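Notebook, February -- wallpaper paste trials, Skemberg starch vs. Restia cellulose

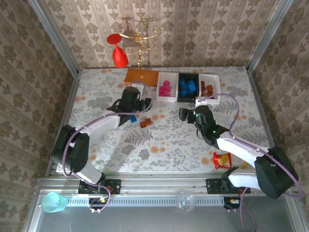

Darcy Tremblay objects to the 1,000 g water figure for the starch batch. Too thin for a damask stripe, in Darcy's view, as the paper swells before it grabs and the stripes drift at the butt joints. Darcy would cut the water by 80 g and leave the powder alone.

Noted. Ran both anyway.

Batch A: starch, 1,000 g water, powder per packet. Lumps after first stir, strained through nylon. Soak time on the back of the paper 3 minutes, folded paste to paste. Slip good, joint closed by hand, slight gap at the top after drying overnight.

Batch B: same powder, water down 80 g. Harder to brush out. Less slip, so the pattern match has to be right the first time. No gap at the joint. One blister near the bottom, probably my brushing.

Batch C: cellulose, mixed at the packet rate. Clear, no lumps, long open time. Corner adhesion poor on the unsized board -- the overlap lifted when I ran a thumbnail along it. Repeat on sized board before blaming the paste.

Strips cut to 495 mm, all from one roll. Ximeng Cui has the offcuts.

Peel readings still to do. The spring gauge reads high at the low end and needs zeroing. Cloutier sample paper not opened yet; keep it flat, away from the radiator.

To do: size two boards, remix B, ask Lilla for the wide brush back.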